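We use cookies to remember your language and your basket. By continuing to browse you accept this. [Accept] [Settings]

Skerkitz — Questions about buying and budgeting for hand-held grippers

These are the questions we receive most often from schools, laboratories and small workshops before they place an order. The answers were written by Viorica Matei and checked by Sorin Bratu from the orders desk. Last changed 8 Mar 2023.

Do I need to own a robot arm before I order the hand-held gripper?

No. Many buyers start with the hand-held tool only and decide on the arm one year later. If you already know which arm you will buy, please write it in the order form, so we can check that the finger shape is the same on both sides.

What is the smallest order?

One station. One station is two grippers, one for each hand, with the cables and one set of spare finger pads. We do not sell a single gripper, except as a replacement to customers who already have a station.

How many stations should I put in my first budget?

We advise two. With one station, every repair stops your work completely. With two, one person can continue. Petrică Dumitrescu, who planned the room at Boroter, asked for four at the beginning and later told us that two of them stayed in the box until August.

How long do the finger pads last?

It depends on what you pick up. Metal objects with sharp corners are the worst. For a normal week of table work, please plan to change the pads after 50 hours of use. They are sold in pairs and the price is on the spare parts page. Put them under consumables and not under equipment — many accounting offices treat these two in a different way.

What else must be in the budget, besides the grippers?

People usually forget the ordinary things. Tables, lamps, chairs, printed markers with something to hold them upright, memory cards, and paid hours for the person who works. In most plans that we see, the hours cost more than the hardware already in the second month.

Do I need a special room?

A usual office room is enough. Blinds on the windows are useful, as strong sun changes the picture during the day. Leave free space behind the operator, and do not choose a table which moves when somebody leans on it.

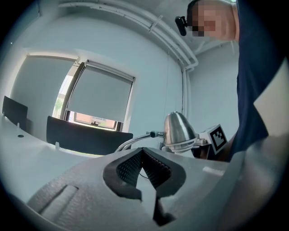 Page 2

The white table and the metal desk lamp are of the ordinary kind, and you can write the same in your list. The marker with the black and white square stands beside the lamp, on a small white box. Raluca Rusu can send you the marker file for printing at no cost.

Can I rent first?

Yes, through our partner Pandurico. The rent is 200 euro per week for one station, and the rent for the first two weeks is taken off the price if you buy later.

Who do I ask for a formal offer?

Write to Ionuț Voicu at the orders desk, with the name of your institution and the tax number. For public tenders please tell us also the closing date. Orders to the Moldovan side need one more customs form, and we fill it in for you.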